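4. Fitting your Oltetti door handle set

Before you begin, do clear yourself a bit of space and read this section right through once – it saves a good deal of going back and forth. You will want a screwdriver, a pencil and a soft cloth.

1. Wedge the door open and take off the old handle. Keep the screws until the new set is in. 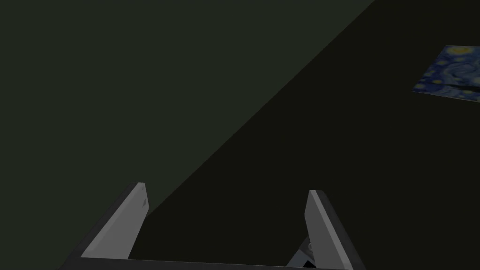 2. Hold the paper template against the door and mark your holes in pencil. Good light makes all the difference at this stage, and a surface as dim as the one shown is no place to go looking for a dropped screw, so bring a lamp over if you need one.

3. Drill the holes to a width of 6 mm and brush out the dust. 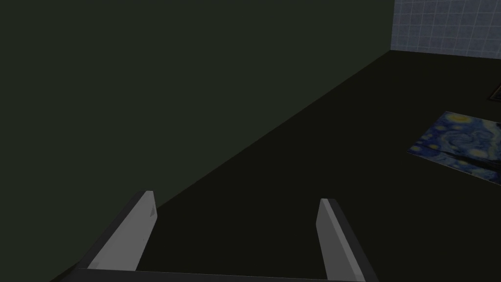
4. Slide the spindle through the latch until it shows evenly on both sides. If it feels stiff, turn it over and try again, as older latches can be a little fussy.

CAUTION: Never hammer the spindle. A bent one will have to be replaced.

5. Offer up the backplate, put the screws in loosely, and tighten them only when everything sits straight. 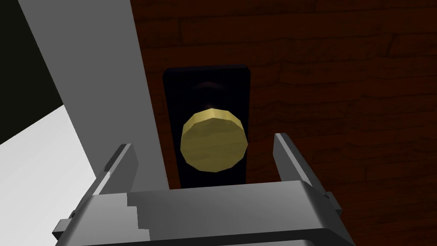 Round brass-coloured knob on a tall, narrow backplate

6. Turn the knob 10 times with the door still open, and listen for the latch springing back.

NOTE: Lacquered finishes dislike polish. A barely damp cloth is plenty, and our Canard range needs nothing more from one September to the next. 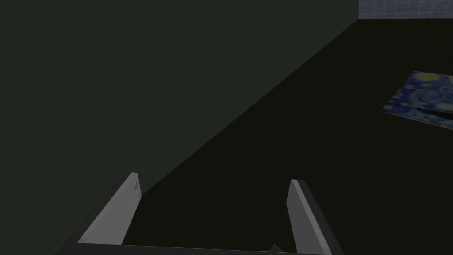
Dark green wall, in low light

7. Close the door and try it from both sides. If it rubs, please see section 9.

Oltetti Customer Care – ask for Odette Jacquet | © Oltetti | Back to top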